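Rerkus Washable Wool Underblanket - Double

Home > Bedroom > Underblankets and toppers > Rerkus

In stock. Order before 3pm, goes out same day.

Back in after the winter rush. Same underblanket as before, new elastic. The old corner straps were a bit short for deep mattresses and plenty of you told us so. Now longer, and sewn in at both ends.

Goes on top of the mattress, under the fitted sheet. Wool side up in the cold months, cotton side up when it warms up. No wires, no plug, nothing to switch off.

What you get
One underblanket, double
One cotton storage bag with drawstring
Care card

Details
Top: wool fleece pile, undyed
Base: brushed cotton
Straps: elastic, one per corner
Fits: standard double, mattress up to 30 cm deep
Colour: natural only
Also made in single and king, see separate pages. No super king yet, sorry.

Washing
Wool cycle, 30 degrees, wool liquid. Not ordinary powder, it strips the wool. Short spin. Dry flat or over two rails, away from the radiator. Do not tumble. It will look a bit sad and matted when wet, brush it with a soft brush once dry and it comes back up. Smells faintly sheepy the first time, goes after a day or so by an open window.

Most people wash theirs twice a year. In between just shake it out and air it.

Will it slip?
Less than the old one. If your mattress has a very shiny cover put it cotton side down and pull the straps right under. On a Zomitz foam mattress we had no movement at all after 7 nights. On a pocket sprung one with a pillow top, a little at the foot end.

Is it hot?
Warm, not sweaty. If you run hot have a look at the Clikik cotton pad instead, thinner and cheaper, washes at 60.

Can I use it with an electric blanket?
Ask the maker of the electric one. We can't say yes for every model.

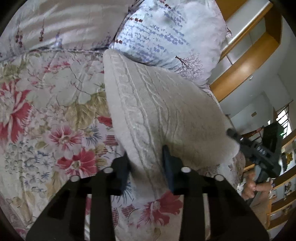
Allow a little extra depth when you buy sheets. The pile adds 3 cm or so before it settles, and a tight fitted sheet will ping off at the corners. Flat sheet tucked in works fine too.

Delivery and returns
Free on orders over £200, otherwise £3.95. Comes rolled, give it a good shake and leave it a few hours to loft up. Unused returns within 30 days in the orginal bag. We can't take back anything that's been slept on unless it's faulty.

Bulk orders
Guest houses and lets, email Yesenia Chávez on the trade desk for prices. Smallest trade order is 7, sizes can be mixed. Allow longer for kings.

Stock note, 16th February: doubles and singles on the shelf now. Kings due in March, you can pre-order and we wont charge the card untill it ships.

Goes with
Cárdenas brushed cotton fitted sheet, extra deep
Clikik cotton mattress pad
Rerkus wool pillow protector, pair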